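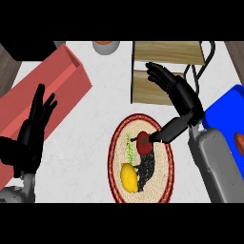 Home Issues Authors Archive Contact
Print | E-mail
9 min read

4. Yard signs and who talks to whom

Sign counts first, interviews after. We walked every street in the two Stuver precincts in the week before the bond vote and wrote down each sign, its side, and wether it stood on a lawn, in a window or on a fence. Businesses left out. Signs on empty lots left out too, though this was argued over (see 4.2).

Total of 104 signs. More for the bond than against, but the against signs sat closer together - whole blocks on the north side of Thevar Street and then almost none until the river. We had expected the opposite. Earlier work on signs mostly treats them as a message to drivers passing through, people who don't know the owner. Our blocks don't get much through traffic. Whoever sees those signs lives there.

4.1 Interviews

29 households agreed to talk. All had a sign up during the count. Interviews were done on the porch or by phone, by Omar Rawashdeh, who grew up in the county and could skip a lot of small talk, or start a lot of it, depending. The last one was on Thursday, April 9, 2020, by phone like all the late ones.

Three questions. Where did the sign come from, who did you think would see it, did anyone say anything. The third question did most of the work. People who could barely remember the bond language had a full account of what the neighbor said over the hedge. One woman on the north side: "He never brought it up. He just stopped waving." Another household took its sign down for a birthday party and put it back the next morning. Asked why, the husband said his brother-in-law would have made it the whole afternoon.

Where the signs came from turned out less tidy than the campaign records suggest. Both campaigns kept lists. The lists do not match our walk very well. Twelve households, 12 out of the 29, got their sign from a friend or relative and never gave a name to anyone. So a campaign list is a poor stand in for a street count, at least in a place this size. Larger cities may differ, we can't say.

4.2 Problems with the count

Signs move. We know of 2 that went up after we passed and a few that blew down, one of them into a yard on the other side of the question. Owner left it there a day, he said, out of politeness. The empty lots on Plekia Road had signs for both sides and no clear owner. Counting them would make the against side look more spread out. We ran it both ways and the clustering on Thevar Street holds up either way, weaker with the lots in.

Also the sample. Households with signs like to talk politics, or at least don't mind. The people who wanted a sign and decided against putting one up are the ones we would most like to hear from and we have none of them. A mail survey through the Vada newsletter was planned for July to reach some of that group. Wording is still being tested. The question "did you think about putting up a sign" gets a yes from nearly everybody, wich makes it useless as it stands.

Section 5 takes up the vote itself, precinct by precinct.

Print | E-mail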